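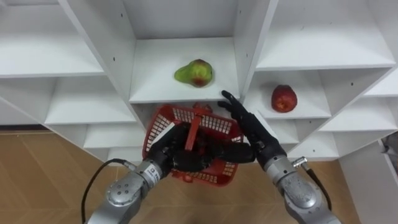
Brilldale two-arm picking station

The Brilldale is a two-arm picker for small stockrooms, staff shops and order counters where goods sit loose on open shelves. One arm carries the basket. The other takes items off the shelf. It works from a pick list, one order at a time, and it is meant to share a room with the people who already work there.

Brilldale is sold and serviced by Bondetora. Lead time is currently 7 weeks from signed order. Orders placed after the end of September go on the winter schedule.

What it picks

Single items with a firm shape: whole fruit, boxed goods, jars with lids, spare parts in sleeves. Each item has to be set up once by someone on your staff, and the setup screen asks for a name, a shelf position and a grip strength. The item library holds up to 3,000 entries. Loose bags, eggs, soft berries and anything over the weight on the rating plate should stay on the hand-pick list.

Shelving and baskets

You don't need special racking. Open compartments work best, with a plain back and no lip at the front. Leave space between items so the fingers can close around them. Deep shelves are fine if stock is brought forward when it is put out.

Baskets need a single handle across the middle. Two-handle baskets will not stay level. Order part 359 if you want a set of handles to fit to your own baskets.

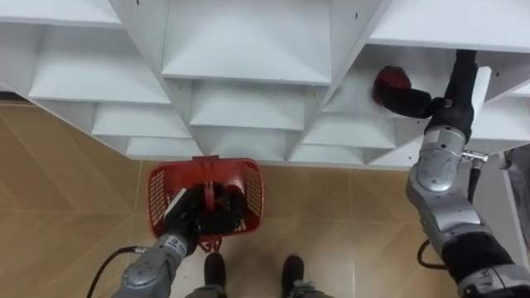

What changes for staff is mostly the order of the day. At Cludasier, a packing and supply firm with its own staff grocery, pickers used to spend the first hours of the shift walking the shelves and the rest of it checking and packing. Now the walking part has shrunk and the checking part starts earlier. Carrying was the complaint that came up most often before the change, because a picker had the basket in one hand for the whole order and only the other free for the shelf. The Brilldale splits the work the same way, with the red basket held low in one black gripper while the other arm goes up to the compartment, but the weight is off the picker's arm. Staff still put out the stock, pull damaged items and do every order that has something soft in it.

Myfanwy Harries runs the morning shift there. She moved two people from picking to the checking bench and kept their hours the same. "The first month was slower," she says. "People kept stepping in to finish a pick for it. Once they let it get on with things we could plan the bench properly." Rok Zupan, who was one of the two, would like more variety in the afternoons and has asked to train on item setup. Cludasier now has four people who can do it.

Pay grades, shift lengths and break times are for you to settle with your staff. We do ask that you tell them before the site visit. Agnes Chisholm, who handles our installations, spends the first morning talking to the people who pick now, and that goes better if they have heard about it from you first.

Training

Three levels, all given on site:

Floor user – starting, pausing, clearing a dropped item. Half a day.
Item setup – adding and editing library entries, shelf maps. One day.
Lead user – daily checks, cable and finger inspection, fault log. Two days.

We suggest at least two lead users per shift pattern so that nobody has to be called in on a day off.

Daily checks

Look along the cables on both arms for rubbing or tight bends. Wipe the fingers with a damp cloth. Open and close each hand from the panel and listen for clicking. Check that the floor in front of the shelves is clear – a flattened carton is enough to trip someone.

Finger pads are rated for 3,000 hours of use. Pads are sold in pairs and can be changed by a lead user.

In the box

Two arms with hands, control panel, pause button on a lead, two baskets, one spare set of finger pads, printed quick guide. Mounting is quoted separately after the site visit.

Service

The standard plan covers two visits a year and phone help during working hours. The Llewellyn plan adds a loan arm while yours is away for repair. Phone lines close at 3 p.m. on Friday.

For a site visit or a price, ask for Leonardo De Luca in sales. For parts and existing service plans, ask for Eirlys Dafis.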